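The Bin People

How a sorting table took over a back room in Wastholm, and why half the street now wants one

By Naima Shawky

Start with the drawer. Everybody has the drawer. Batteries, a key to something, tape with no end, three pens of which one writes. Katia Ruggiero had four of them, plus a closet, plus what she calls the stair situation. Shoes, mail, a bag of other bags.

"I bought organizers for years," she says. "I organized the organizers."

Then in July she quit buying and started pulling things out. All of it, onto a table. That's the whole method, more or less, and it's what people in Wastholm have been doing in one form or another since Sveva Parisi began teaching it in her front room above the bakery. Eleven people came to the first evening. There were not 11 chairs.

Sveva is quick, talks with her hands full. She used to run the stockroom at Huet, the hardware store on the corner of Mill Lane, and the habits are stockroom habits. Open bins. Nothing with a lid unless it's going in the attic. Nothing deeper than your forearm if you plan to see it again before Christmas.

"A lid is a promise you won't look," she says, and goes back to a heap of shoelaces.

Her rules are short, and she hands them out on a photocopied sheet that has been copied so many times the bottom line has gone. Clear the table first. Then one container for what stays in the room, one for what moves to another room, one for what leaves the house. Small stuff last. Always small stuff last! People want to begin with the screws and the buttons and they are still there at midnight with a saucer of buttons.

The containers are where the arguments start. Clear plastic, say some, so you can see. Too much to see, says Katia, who tried clear and felt looked at. Wicker snags. Cardboard goes soft in a damp hall. Fabric cubes slump, and then they slump some more, and then you have a fabric bag.

Sveva has landed on smoky plastic. Dark enough to calm a shelf down, thin enough that you can still tell a glove from a flashlight if you hold it to the window. She likes a cutout handle too, high up on the front, so it can be dragged off a shelf with two fingers. And for tools and odd bits, a low crate with slots, something you can shake the dust out of.

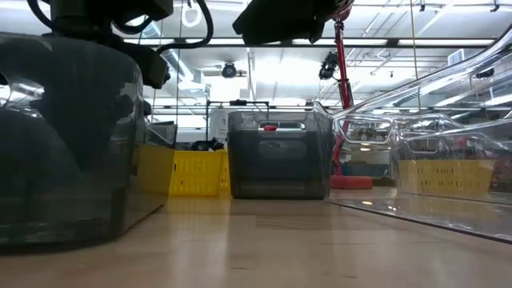
Smoky bins and a slotted yellow crate on a pale wood tabletop.

Yellow was not a style choice, Sveva says. Yellow is for finding. In a garage or a cellar with one bulb, the yellow crate is the one you see from the door, so that's where the things go that you need in a hurry. Fuses. The good screwdriver. Whatever bleeds the radiators.

Debora Parisi, her sister, thinks the color coding is nonsense and has said so at every dinner since spring. Debora keeps everything in one wooden chest that belonged to their grandmother and claims to know where each item is. We tested this. Scissors, four seconds. Spare bulb, nine. Birthday candles took longer and involved some swearing, but they did turn up, under a tablecloth.

"See," said Debora.

"You took out the tablecloth, two hats and a fondue set," said Sveva.

They don't agree about the table either. Debora sorts on the floor, on a sheet, and when she's bored she gathers up the corners and the whole lot goes back. Sveva won't have it. Needs to be at standing height, needs to be a light top so dark things show up on it, and it needs to be cleared by supper. That last one does most of the work. If the table is where you eat, you finish.

Not everyone can give up a table. Tullio Benedetti lives in two rooms over on the Vurnirell side and sorts on his ironing board. It holds one bin and a coffee. He does a single shelf at a time, with the radio on, and stops when the news comes round. He has been at it for weeks now and has got as far as the kitchen door.

His trouble was paper. Instruction booklets, mostly, going back to a toaster he no longer owns. He made a pile and weighed it on the bathroom scale but wouldn't let me print the result. What he will say is that 700 sheets went out in the first round, and that he missed one of them, once, when the boiler started beeping.

"I called the company. They read it to me over the phone. So," he says, and shrugs.

What does it cost? Less than you would think, as long as you don't shop first. This is the mistake, everyone I spoke to had made it. You buy six matching bins, then go looking for things to put in them. Katia has a stack of baskets from Alaler still in the wrapping, and she's embarrassed enough about the price that she only tells me on the way out, at the gate. Sveva tells her classes to sort into whatever is lying around, roasting pans, a drawer pulled out of the dresser, a shoebox. Live with that a fortnight. Then measure the shelf. Then buy — and measure the shelf agian before you pay, because the rim sticks out wider than the base and the rim is what has to fit.

Some other things I wrote down, in no order. A big bin at the back of a shelf, small one in front, never beside. Leave a hand's width of air at the top. Labels on the short side. Black tools on a black mat are lost tools. Don't sort photographs on the same day as anything else, you'll sit down and that will be the day.

And the leaving bin has to leave. Sveva walks hers down to the charity shop the same evening, in the rain if need be. Katia's spent most of the summer in the trunk of her car, where it was borrowed from, slowly, until there was hardly anything in it to give away. She got a casserole dish back that way. She's pleased about the casserole dish.

The next evening class is on 5th September, above the bakery. Bring one drawer, full. Sveva has borrowed more chairs but says come early anyway, and please use the side door, the front one sticks.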